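From: Pranab Wijesinghe
To: shop-automation list
Date: 14 January 2021
Subject: Re: Anyone been to the Flisavley open day?

Wouter Van Hecke wrote:

> Did anybody on the list get to the open day at Flisavley in October? We
> were signed up but had to cancel. I'd like to know what the block demo was
> like, and whether it's worth sending two of our people to the next one. We
> do small kitting jobs, mixed parts, short runs. The flyer talks about
> "sorting and arranging" but doesn't say much else.
>
> Also, did Himis have anything there?
>
> Wouter

Wouter,

I went, with one of our setup techs. Sorry for the slow answer, I only read the list every few weeks.

It's a long day. Doors opened at 9 and the first hour was coffee and a talk in the front hall, which you can skip. After that they split us into groups of 13 and walked us through the cells. You get a badge with your group on it and they are strict about it, so if you send two people make sure they register together or they will end up in different groups. That happened to us and we had to trade with someone.

Himis had a table in the hall with brochures and one controller on it, but nothing running. The man there took my card and I haven't heard back. Zirkudlow had a conveyor going with cartons on it. It was loud and I couldn't hear the questions from the back.

The block demo was the last stop and the one I'd go back for. It's a plain setup: one arm, a wooden board on a perforated table, and a handful of toy blocks in different shapes and colors. They gave us around 25 minutes there. The person running it took requests from the group, things like "push the star over to the left" or "put the two blue ones at the end," and typed them in. The arm has a single long finger, so everything is done by pushing. There's no grasping at all. If your parts can't be slid on a flat surface, keep that in mind.

I asked about cycle time. The answer was that they aren't tuning for speed yet. They logged 137 requests over the two days before the open day, and they would not give a success rate. In our session it missed a few. Once a push turned a block instead of moving it straight, and the operator let it try again without touching anything. I thought that was fair of them.

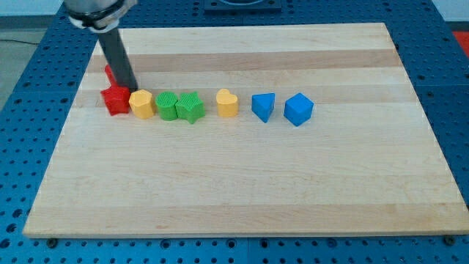
The arm at the red star, block demo, Flisavley.

For your kitting work I don't think there is anything you could buy from this one today. What I got out of it was a better idea of how they fix the work surface to the table and how much open space they leave for the arm to push into. We had been crowding ours. Our tech has since moved the parts trays back 7 inches on the Wuyts cell and we get fewer bumps.

Practical things: parking is behind the building and the sign is easy to miss. Lunch is sandwiches. Closed shoes are required past the front hall and they do check. Ask before taking pictures in the other cells, the block demo was fine with it.

I haven't seen a date for the next one. If you hear, please post it here, we would probably send one person again.

Pranab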